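Wendden Business Park, Unit 18
Portable Electrical Equipment and Workplace Electrical Safety
Quarterly inspection checklist with comments

Inspection date: 8 April 2026
Previous inspection: March
Areas covered: front office, packing room, bench room, break room, server closet
Items on the equipment register: 252

Ratings used: S = satisfactory. M = minor, correct before next inspection. U = unsatisfactory, remove from service. N/A = not applicable.

Section 1. Distribution panels

1.1 Panel doors close and latch: S
1.2 Clear working space in front of panels: M
Comment: Flattened cartons stacked against the packing room panel. Moved during the inspection. Floor marking is worn and should be repainted.
1.3 Circuit directory present and legible: M
Comment: Directory for the bench room panel still lists the old layout. Breakers 18 and 20 are labeled "spare" and both are in use.
1.4 No open knockouts or missing blanks: S
1.5 GFCI devices tested with built-in button: S
Comment: Break room and bench room sink outlets tripped and reset.

Section 2. Fixed outlets and switches

2.1 Cover plates present and undamaged: M
Comment: Cracked plate behind the copier, front office. No live parts exposed.
2.2 Outlets hold plugs firmly: U
Comment: One duplex outlet on the north wall of the packing room will not hold a plug. Taped off and tagged. Replace the device and check the conductors for heat damage while the box is open.
2.3 No discoloration or burning smell: S

Section 3. Power strips and extension cords

3.1 Strips plugged directly into a fixed outlet: U
Comment: Two strips connected in series under the front office reception desk. Separated on the spot. The same finding was recorded in March.
3.2 Strips listed and rated for the connected load: S
3.3 Housings free of cracks, scorching and loose parts: S
3.4 Strips placed where they can be seen and reached: S
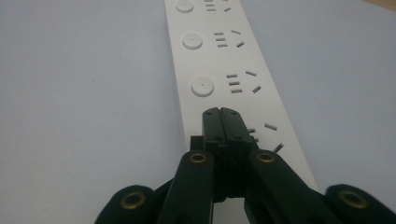
Drostine Safety Services
Site Inspector, Electrical and General Workplace

Comment on 3.4: Strips should lie flat on a bench or desk, or be fixed using the mounting slots if the maker provides them. They should not hang by the cord or sit under carpet, paper or packing material. Switches must stay within reach of the person using the equipment.

3.5 No heaters, coffee makers or refrigerators on strips: M
Comment: Break room coffee maker was on a strip. Moved to the wall outlet. A second wall outlet is needed if the toaster is to remain.
3.6 Extension cords used for temporary work only: M
Comment: The orange cord feeding the label printer has been in place since before the last inspection. Install a fixed outlet or relocate the printer.
3.7 Cords not run through doorways or under mats: S

Section 4. Portable equipment

4.1 Plugs intact, ground pin present: U
Comment: Register no. 556, bench grinder, ground pin missing. Tagged out and placed in the locked cabinet. Do not return to service until a new plug has been fitted and ground continuity tested.
4.2 Cords free of cuts, tape repairs and exposed conductors: M
Comment: Vacuum cleaner cord has outer jacket pulled back at the plug. Inner insulation is sound. Shorten and refit.
4.3 Register numbers attached and readable: M
Comment: Several labels on the Petix shrink wrappers have faded. Use laminated labels in this area.
4.4 Ventilation openings clear of dust: S

Section 5. Battery charging

5.1 Chargers on a hard, noncombustible surface: S
5.2 Damaged or swollen packs removed: S
5.3 Charging area clear of cardboard and solvents: M
Comment: Cleaner bottles found on the shelf directly above the drill chargers. Relocated to the flammables cabinet.

Section 6. Records and training

6.1 Lockout procedure posted: S
6.2 Lockout training records current: M
Comment: Records for two recent hires were not available for review. Forward copies to this office.
6.3 Outside contractor paperwork on file: S
Comment: Last panel work was carried out by Son Electric. Completion sheet seen.
6.4 Corrective actions from March closed: M
Comment: Items 1.3, 3.1 and 3.6 carried over.

Actions required before equipment or outlet is used again: 2.2, 4.1
Repeat finding requiring a written response from site management: 3.1
All other M items: correct before the next quarterly inspection and enter the completion date in the site log.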